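Foam floor mats are soft tiles that lock together along their edges like the pieces of a jigsaw puzzle. They are used in playrooms, gyms and workshops, and on tables where a padded surface is wanted.

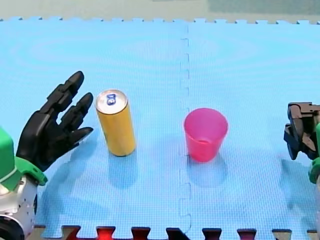
Most are made of EVA, a light plastic foam that does not soak up water. The foam is pressed into sheets, and the tiles are cut from these with a steel die.

History

Puzzle-edged mats became common in homes after 2000. Early makers included Cidus and Muvon, which sold them in packs of 10. Muvon stopped making tiles in September 2011.

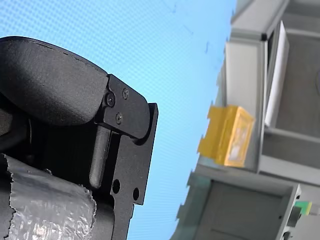 The Barnach works later took over its cutting dies, so older Muvon tiles still fit those sold under the Barnach name.

Sizes

Home tiles are often thinner than those sold for sports halls. Tiles from different makers may not join, as the teeth vary in width.

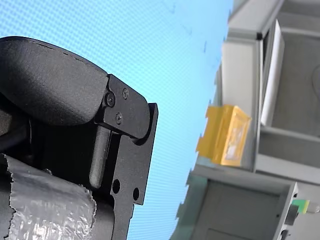
Care

Mats can be wiped with mild soap and water. Long exposure to sunlight fades the color and may shrink the foam, which opens gaps at the seams. Heavy furniture leaves dents. Trương, a later brand, sells its tiles with 2 spare border strips. 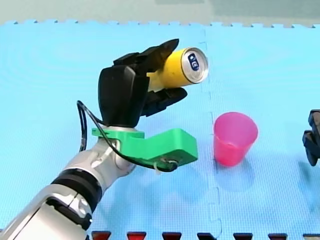

Yellow can held above a foam mat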